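Shape Block Sets: Frequently Asked Questions
Veseo Toy Library, lending desk
Last revised 31/10/2018

What is in a shape block set?
Plastic blocks, a sorting box with a lid, and a drawstring bag. The contents are printed on the card inside the bag. Sets differ in the number of blocks and in the shapes supplied, so check against the card and not against a set you borrowed before.

How long can I keep a set?
The loan period is 24 days. It can be renewed once, at the desk or by telephone, unless another member has reserved the set.

What age are the sets suitable for?
Most are lent for children of 19 months and over. The Gbeho sets contain smaller pieces and are lent for children of three and over. The age is marked on the bag label.

Can I mix blocks from two sets?
For play, yes. Separate them before return. Pundix and Emard blocks look alike, but the Emard cylinder is slightly wider and will jam in a Pundix lid. If a cylinder has to be pushed, it belongs to the other set.

How should I wash the blocks?
By hand, in warm water with ordinary washing-up liquid. Rinse and leave to dry on a towel. Do not use the dishwasher: the upper rack is usually safe, but heating elements vary and several lids have come back warped. Do not use bleach, which dulls the red blocks first.

How should I clean the sorting box?
Wipe inside and out with a damp cloth. Do not soak it. Water collects in the hinge and takes days to come out.

Can the blocks be used without the box?
Yes. Younger children often find the lid frustrating, and sorting by colour or by shape on a flat surface is a reasonable first stage. A large board or tray is enough. Begin with two colours and add the others once the child is pairing them reliably.

Which way up should the blocks be laid out?
For matching by shape, lay each block so that its outline can be read from where the child sits. Prisms are the usual difficulty, as they show a plain rectangle when viewed from the side. 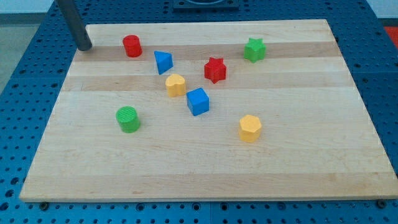

Cylinders and hearts are easiest to recognise from above, and cubes need no particular arrangement. Stars can be given as a pair in different colours, like the red and the green on the striped wooden board, so that the child has to match the outline and disregard the colour. Leave part of the board clear for the finished pairs. Triangular prisms may be placed with a triangular face towards the child.

A block is missing. What do I do?
Tell the desk when you return the set. Single blocks are replaced from spares where we have them, and there is no charge for the first. We withdraw a set when it is short of 6 blocks.

A block is cracked. Can it be glued?
No. Return it in a separate bag and mark it as broken. Glued edges reopen and can trap skin.

Where is the set number?
On the bag label and under the base of the box. The two should agree. Set 489 carries an old label on the box and was re-bagged in July; quote the number on the bag.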